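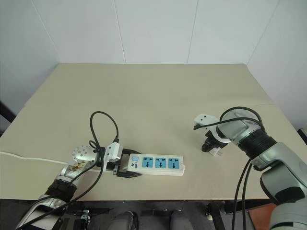 Multiway leads are sold here with very little on the packaging beyond a maximum current, and I would like to know how much of that figure can be used continuously. The bench is in the corner of a back room, the table against the panelled wall, and the wall outlet behind it is a single. The circuit has a 16 A breaker. Everything on the bench therefore has to run from one strip. The one I have at present is the white type with three blue socket faces in a row and a small light-blue button near one end. The outlets have the multi-pin pattern, and there is a line of print beside the button that includes the letters TBE.

Multiway lead on a repair bench: continuous load, switch and loose plugs

Posted by Aparecida Seixas, Dec 24, 2020

Home Topics Electrical Workshop Ask Search Log in

The intended load is a bench power supply, a Furtado soldering station and a task light. The supply has 190 W on its label as maximum input. I have not found a figure for the soldering station except on the handle, which is only the iron. In cold weather I would also like to plug in a small fan heater, and that is the part I am unsure about.

Three points, then.

Is the sum of the labels the correct thing to compare with the rating of the strip, or is there a further allowance to be made for continuous use?

Does the button on a strip like this isolate the sockets? I want to be able to leave the bench and know that the iron is dead. On my old strip the button only broke one side, as I found when I opened it up for scrap.

Last, the fit of the plugs. Two of mine go in firmly. The one for the task light can be rocked from side to side with very little effort, and it has been like that from the first day. Is this normal for outlets that accept more than one pattern of plug?

The strip is not screwed down. It lies flat on the table and the lead goes off to the left, towards the wall outlet. I can move it if there is a better arrangement.

Vinzenz Tanner

Taking your points in order.

Load. Add up the input ratings, in watts, of everything that can be on at the same moment, and divide by the supply voltage where you are. The result is the current. Compare it with the rating of the strip, and separately with the rating of the plug on its lead. The lower of the two governs. The 16 A on your breaker does not come into it, except as an upper limit for the circuit. A breaker protects the fixed wiring in the wall. A strip rated well below the breaker can be overloaded for hours without anything tripping, unless the strip has its own cut-out.

The bench supply will rarely draw 190 W. That figure is for full output on all channels, with losses. Use it anyway. The soldering station should have a plate on the underside or beside the mains inlet, and that is the figure you want – the one on the handle leaves out the transformer. The light will be negligible if it is LED.

A fan heater is a different class of load. Even a small one is likely to exceed everything else on the bench put together, and it draws that current continuously. Contacts in a cheap strip have some resistance, and the heat they produce rises with the square of the current. Doubling the current gives four times the heat at each contact. I would not put the heater on the strip. Put it on another wall outlet, and preferably on another circuit.

As to a further allowance: a decent strip should carry its rated current continuously. In practice I stay well under, as the rating assumes contacts in new condition and a lead that is fully unwound. A coiled lead cannot shed heat. If yours is too long, lay it out in wide loops and leave the cable tie off.

Switch. You cannot tell from the outside. Some strips have a double-pole switch, which breaks live and neutral, and some have a single-pole one, which breaks whichever conductor it happens to be wired to. If the wall outlet accepts the plug either way round, a single-pole switch may be breaking the neutral, and the sockets will stay live with the switch off. The iron would be cold in that case, but not isolated. Look for "double pole" or "2-pole" in the specification. If it is not stated, assume single. Before working on anything, pull the plug.

Fit. Multi-pattern outlets do tend to grip less well than single-pattern ones. The same spring contact has to accept pins of different shapes and spacing, so the contact area for any one of them is small. Slight movement is common. Movement with very little effort is a fault as far as I am concerned, and I would stop using that position. Check the earth as well. Some multi-pattern outlets accept an earthed plug without making any connection to its earth pin, and a soldering station should certainly be earthed.

Edivaldo Guerra

I've got the same sort of strip and run a kettle off it with no trouble. If it gets warm it's too much, if it doesn't it's fine. For the loose one, try bending the pins out a bit.

Ishbel Rankin

Please do not bend the pins. It spreads the contacts, and the next plug with straight pins will be looser still. If the plug is the problem, change the plug. It is worth trying the task light in the other two positions first to see whether the looseness follows the plug or stays with the outlet.

A kettle is also a poor comparison. It runs for a few minutes and then the contacts cool. A heater may be on all afternoon.

I agree with Vinzenz on the rest and can add something on measuring. A plug-in energy meter between the wall outlet and the strip gives you the real total. I use a Caltik one, which was not expensive. Let the bench run as you normally would for an hour and note the highest reading. Then unplug the strip and feel the plug on its lead and the wall outlet itself. Slightly warm is acceptable at high load. With the load you list, without the heater, I would expect to feel nothing at all. Any smell, browning or softening around a pin hole and the strip goes in the bin.

On position, I would get it off the working surface. Solder splashes, wire offcuts and flux all end up in upward-facing sockets sooner or later. Ours at the Melbridge repair room were flat on the benches until September, when we fixed them to the wall behind, 50 cm above the tops, on brackets, with the sockets facing outwards. The switch can then be reached without leaning over the iron. If yours has keyhole slots on the back, use them, and choose screws to suit whatever is behind your panelling.

Aparecida Seixas

Thank you. The plate under the soldering station does give an input figure, and the total without the heater is well inside the limit. The looseness stays with the outlet: a different plug rocks in the same place. I will replace the strip with one that states a double-pole switch, fix it to the wall and run the heater from the outlet by the door. I still have to find out whether that one is on the same circuit.

Nikola Górecki

For the last point, switch off the breaker for the bench outlet and see whether the heater still runs. If it stops, they share a circuit and you should add the heater to the total for that breaker. In the older flats in Narnora a whole side of the building is often on one, so check the kitchen outlets too.

Last updated: six weeks after first post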